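New on the Picture Book Shelf

The children's room has added 10 retold folk and fairy tales this month, and two of them are worth pointing out to families who like to read aloud. Both are on the low display by the window until the end of the season, and both can be placed on hold from any branch.

The Tailor of Kostau

A poor tailor is told to sew a coat for a giant by morning. He has one spool of thread and 2 buttons, so he goes door to door asking the neighbors for scraps. Each neighbor hands over a piece of cloth and a complaint, and the complaints get longer as the night goes on. By the time the coat is finished, the tailor knows the business of the whole town, and he uses it to talk the giant into moving to the next valley.

The text repeats a short refrain after each house, and children as young as four will pick it up by the third one. The art is cut paper and ink. A few of the spreads are crowded, and readers in the back row of a story time may have trouble finding the tailor. The author's note at the end gives the older versions of the tale and is written for adults.
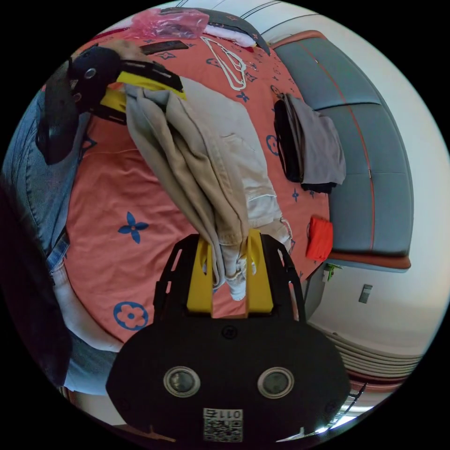
Grandmother Awad and the Well

This one is a wishing story, but the wishes belong to the goat. Grandmother Awad lowers her bucket into the well and brings up a voice that offers to grant whatever the first creature to answer asks for. The goat answers. What follows is a very full barn, a very tired grandmother and a trip back to the well to ask for some peace and quiet.

It runs longer than most picture books -- plan on two sittings for preschoolers -- and works well for first and second graders reading on their own. There is a short glossary in the back.

Story Time

Maya Karam will read both books in the children's room on Thursday, August 24, 2023, starting right after the toddler program lets out. No sign-up is needed. Children under six should come with an adult.

Summer Reading Totals

Readers turned in 617 logs this summer, and 271 of those came from children in kindergarten through second grade. Prize books can be picked up at the front desk.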